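November 2018

Equipment notes, board teardown cell

Went through the budget again before the request goes in. We have 3,723 left on the equipment line for this year and nothing carries over. Whatever we order has to be invoiced by the end of December.

Quotes in hand:

Cemska: replacement gripper with swappable fingers, 3,000 with the mounting plate. Lead time is five weeks. The quote dates from September, so I need to ask if it still stands.

Ilerbridge: finger blanks only, 90 a pair. Fits the gripper we already have. We would cut the tips ourselves.

Hiebert: lighting. They have a diffuser panel at 50 that clips to the bench rail. They also want to sell us a full dome light, but it would sit too low for the arm to reach in under it.

If we take the Cemska gripper plus two diffusers, that's 3,100, and 623 stays for everything else. If we take only blanks and diffusers, we keep most of the money but go on with the same gripper body for another year.

The question is really clearance. The processor jobs are the ones I care about, and the load plate is the problem. The fingers have to come down inside the bracket and stay off the capacitors and chokes beside the socket. A wide body is fine on a bare board on the bench. With the board still in the case there is the sheet metal to think about, plus whatever cables are tucked along the edge. I asked Cemska for the body width at the knuckle and they sent the width at the flange, which is no use to me. Asked again.

Memory slots are a different matter. Those want a narrow tip for the latches and not much else, and ground-down blanks from Ilerbridge would probably do.
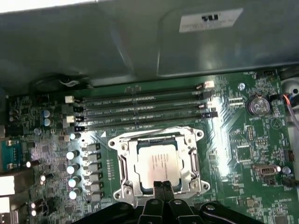
Lighting should be bought either way. Glare on the heat spreader washes out the printing, and there are streaks on the board between the socket and the nearest memory slot. Two diffusers to start, one each side.

Pandano offered a used arm as well. Left it out of the request. We have no floor space for a second cell and the service contract is extra.

To do:
Get the knuckle width from Cemska.
Order one pair of blanks now, out of consumables if purchasing allows it.
Measure from the socket bracket to the case wall on the three case types we see most.
Ask Hiebert if the diffusers can go back if the clips don't fit our rail.

Request form is half filled in. Gripper line left blank until the width comes in.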